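Is Wellgate worth sticking with past episode 4?

gkofler
Posted November 28, 2023

Everyone on this board has been pushing Wellgate at me since August, so I gave in. Four episodes down and I don't get it. It's an audio drama about a missing ferry inspector, fine, but so far it's 44 minutes a pop of two people whispering in a stairwell. Does it pick up, or is this one of those shows where people finish it and feel obliged to say it was great?
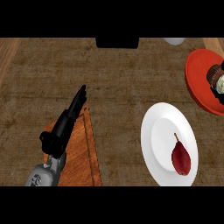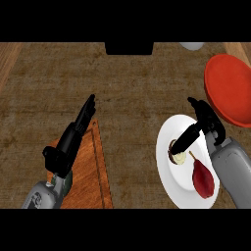
I'll admit the sound work is good. The harbor stuff in episode 2 made me take my headphones off to check the window. But sound work isn't a story, and every time the plot is about to move we get another voicemail from the sister. I counted six voicemails in one episode. Who leaves six voicemails?

tcamenzind
Episode 5 is where it turns. Same thing happened to me, I nearly dropped it. The voicemails matter later.

gkofler
"It matters later" is what people told me about Warkel, and I listened to all of Warkel, and it did not matter later.

zyord
Warkel had a different writer so I don't see the comparison. Also the Warkel ending was fine.

gkofler
He was asleep the whole time. That's fine?

zyord
He wasn't asleep, he was under for the surgery. It's in the bonus episode.

regula_k
If the ending needs a bonus episode it isn't an ending. And that one was behind the paywall for months.

Back to the question. I finished Wellgate and I'm with the OP. Episode 5 has one very good scene (the customs office) and then it goes right back to the stairwell. The finale runs long and explains everything twice, once in dialogue and once in a letter read aloud. I don't understand the love for it. My guess is people binged it on a long drive and didn't notice.

tcamenzind
I listened to it one a week as it came out, so no.

And the letter doesn't explain it twice. The dates in the letter don't match what Leitner says in the office. You're meant to catch that he's lying.

regula_k
Or the script had a mistake in it. They got the name of the ferry wrong in episode 3 too, it's the Imska all the way through and then for one line it's the Irska. Was that a clue?

tcamenzind
Some people think so, yes.

regula_k
Some people will think anything.

gion_m
I did transcripts for a small drama show for a while, not this one. Flubbed names get through all the time. You record the line, the actor is gone, you find it in the edit and you either bury it under a foghorn or leave it. I wouldn't build a theory on it. The dates look deliberate to me though, there are too many of them.

gkofler
OK, that's more convincing than "trust me." How long is the whole thing?

gion_m
Ten episodes plus a trailer. Skip the trailer, it gives away the brother.

gkofler
There's a brother?

gion_m
Sorry.

zyord
There was a post claiming the feed has 1000 five-star reviews and half of them went up in the same week. Make of that what you will.

tcamenzind
The week of the finale. When people finished it. That's when you review things.

zyord
I looked at 50 of them and a lot were one word.

tcamenzind
So is half of this board.

gkofler
I'll do 5 and 6 tonight and report back. If there's a voicemail in the first ten minutes I'm out.

regula_k
There's one before the theme music.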